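Bench notebook, parts sorting -- July 13, 2022
Table 2, Clovham room

Carried on with the back plates for the Trernico lot. The job is the same as before: each plate gets looked over on both faces, the camera cutout gets checked for burrs, and the good ones go in a white bin. Anything doubtful goes to Aniela Kaczmarczyk's shelf with a slip of paper and she decides.

The count on the delivery note is 1,005. I have not checked that against the cartons and don't plan to until the last one is open. Noreen Mac Mathúna did the first 200 and her sheet is taped inside the cupboard door. Her rejects were nearly all edge dings near the corners, so that is where I look first.

Kept the pale sheet on the table. Bare wood is too warm a color to judge gray metal against, and small chips get lost in the grain. The sheet does pick up smudges and will want changing before the next carton. Long bin goes lengthwise on the right, open side up, handle hole toward me.

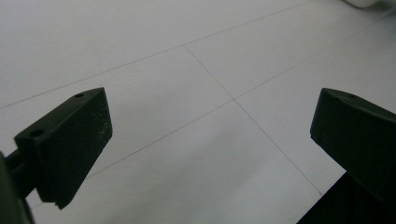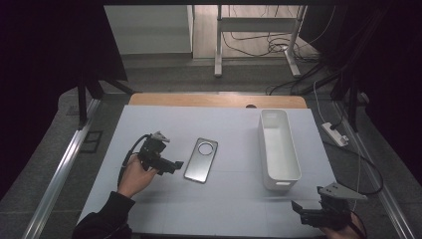
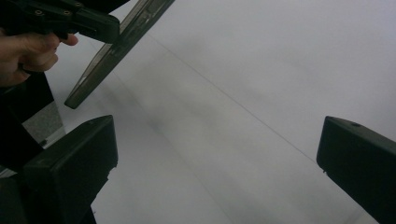

Tiled floor and sorting table, Clovham room.

Rejected nine so far. Most of them have a nick on the rim of the cutout that you feel with a fingernail before you see it. One has a long scratch on the inside face, which I would pass myself, but the Ó Ceallaigh sheet says no scratches on either face and does not say how long a scratch has to be. Put it on the shelf with a question mark. Aniela, please write the answer on the sheet this time so we stop asking.

Things to sort out:

Bin liner. Metal on hard plastic marks the corners if a plate is dropped in from any height. Lay them in flat for now. Noreen has foam left over from the Flullivberg order and thinks it can be cut to fit. I want to try it in one bin before we cut up the whole roll.

Light. Low side light shows scratches much better than the ceiling lights do. Tried the small lamp from the office and it was good for the inside faces, bad for the outside ones -- too much glare off the ring. Try a sheet of tracing paper over it.

Labels. The old ones from December have the wrong part number. Throw them out, please, don't cross out and reuse.

Time per plate is still more than I wrote in the plan. Will redo the estimate when this carton is finished. Next carton is under the window, tape already cut.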